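Why Does Wood Have Lines In It?

OK so. Look at a table. Or a door, or a ruler, or the handle of a broom. If it's real wood, you might see lines. Wavy ones, straight ones, sometimes a swirl like a fingerprint. Those lines are called the grain, and they're a kind of diary. The tree wrote it.

Let's go quick, there's a lot to cover.

First, how a tree gets fat

A tree grows in two ways. Up, at the tips of the branches. And out, all the way round the trunk. The growing-out part happens in a super thin layer just under the bark. It has a fancy name, cambium (say it: KAM-bee-um). Every year the cambium makes a new coat of wood on top of the old one. Like putting on a sweater over a sweater over a sweater. And never taking any off!

In spring the tree is thirsty and in a rush, so it makes wood with big roomy tubes for water. That wood often looks pale. By July or so things slow down. Smaller tubes, thicker walls, darker wood. Then winter comes and in cold places the tree pretty much stops.

Pale part plus dark part = one year. Cut straight across the trunk and you see a ring. Count the rings and you know how old the tree was.

There's a stump by the pond in Gresdale with 78 rings. It took me two tries to count them because I lost my place at 40-something and had to start agian. Use a pin to mark every ten. Really.

So where do the lines come from?

Rings are round. But tables aren't made from round slices, mostly. They're made from boards, and boards are cut the long way, down the trunk. So you're slicing through all those sweaters from the side. The rings turn into stripes.

Cut through the middle of the log and you get neat straight stripes. Cut nearer the outside and you get pointy arches, like a row of mountains. Same tree. Different cut.

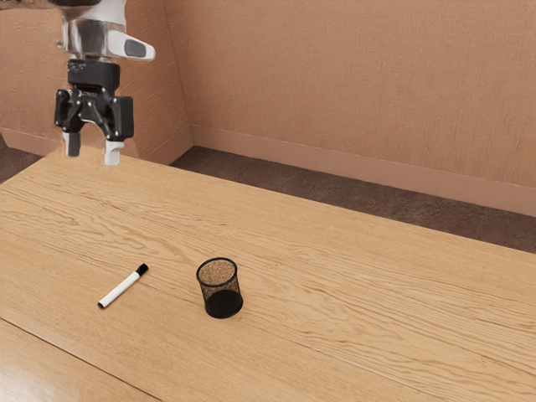

Bence Deák wrote in to say that his class tried this with a carrot and it works, kind of. Slice it across and you get circles. Slice it the long way and the circles turn into stripes. He also says an onion is better, but everybody cried.

Thanks Bence! An onion is good because the layers are so easy to see. It isn't wood, obviously, and its layers are not years. But for seeing what a cut does, great. Ask a grown-up to do the knife part.

What about knots?

A knot is where a branch used to be. The branch starts small, near the middle of the trunk, and the trunk keeps getting fatter around it. The wood has to bend to go past. Like water round a rock in a stream. That's why the lines curve near a knot.

Fat rings, skinny rings

Good year, lots of rain: fat ring. Dry year: skinny ring, often. Too much shade from a big neighbor can make skinny rings too. So one skinny ring by itself is only a clue. Scientists compare lots of trees from the same area, and if they all have a skinny ring in the same year, probably a bad summer.

Some trees get very old. 800 years, even more. Imagine counting that with a pin.

And no, you don't have to chop the tree down. There's a hollow tool that screws in and pulls out a long thin stick of wood, skinnier then a pencil. All the rings are on it as little stripes.

Do all trees have rings?

Nope. Where it's warm and wet all year, lots of trees just keep growing with no winter stop. Their rings can be faint, or missing. Palms don't make them at all.

Try it

Find something wooden at home. Put paper on it, rub with the side of a crayon. If the grain is bumpy it'll show up. Old fence boards are the best for this, the soft pale parts wear away first and leave ridges. Shiny varnished stuff hardly works, sorry.

Then look at your rubbing. Stripes or mountains? Any knots? Write down what it came from before you forget, I have a whole drawer of mystery ones.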